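Film Studies project report: do sequels keep their audience?
2002-04-12

For my project I picked film sequels, mainly because I have watched far too many of them and wanted some credit for it. My question was whether people who see the first film in a series bother to come back for the later ones, and what the title has to do with it.

The Triantafyllou, our old cinema in Clamdale, very kindly let me go through its ticket books. I chose the Sirix films (space smugglers, lots of shouting) as there are 5 of them and the Triantafyllou showed every one. Copying the figures out took me most of December, and my handwriting got worse as I went along!

The first Sirix film sold 659 tickets in its opening week. The second did a bit better, the third dropped badly, and then the fourth climbed nearly all the way back up. I hadn't expected that. I thought it would be a steady slide downhill, and I'd even written half my introduction saying so, so that had to go in the bin. 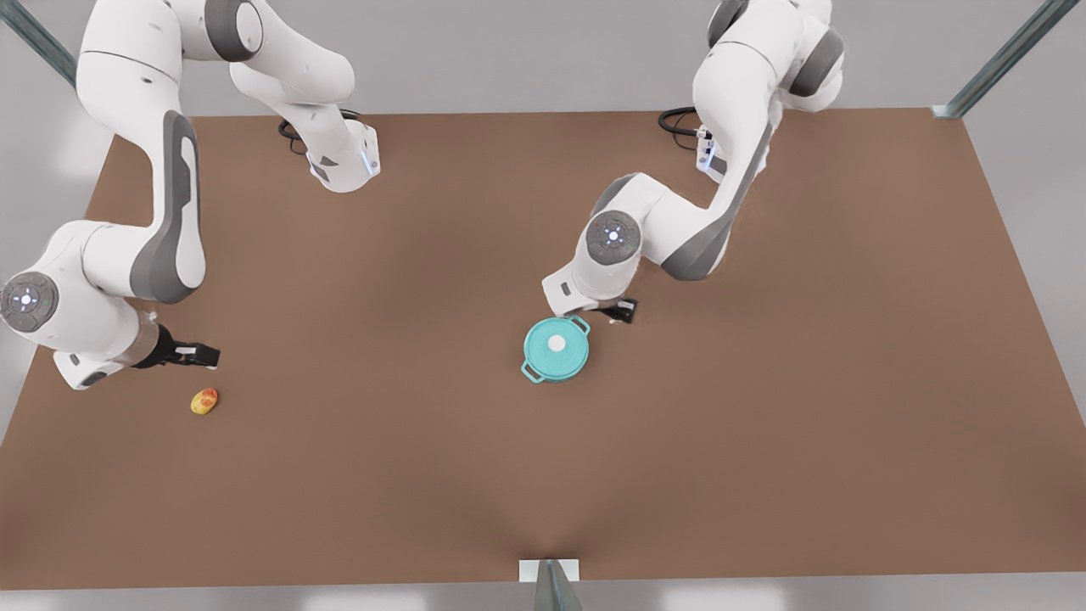 Did the number in the title put people off?

It seems to have done for the third film, which was just called Sirix 3. The fourth was called Sirix: The Long Dark and had no number at all, and several people I spoke to hadn't realised it was a sequel until they were sitting in front of it.

I also gave out a short questionnaire in the foyer before a showing of Brelta, a comedy with no sequels (yet). I got 20 forms back, though one had only a shopping list on the back and nothing on the front. Of the rest, 7 people said they would go to a sequel if the same actors were in it, whatever it was called. Most of the others said they waited to hear what their friends thought.

My big problem was that one cinema is a tiny sample. The third film also opened in the same week as the Clamdale winter fair, so the title might not be to blame at all. If I did it again I'd use two cinemas and write down what else was on in town. I'd also ask people their age, which I forgot, and which my tutor has now mentioned twice.

The fifth film did about as well as the second. I still think it's the worst one.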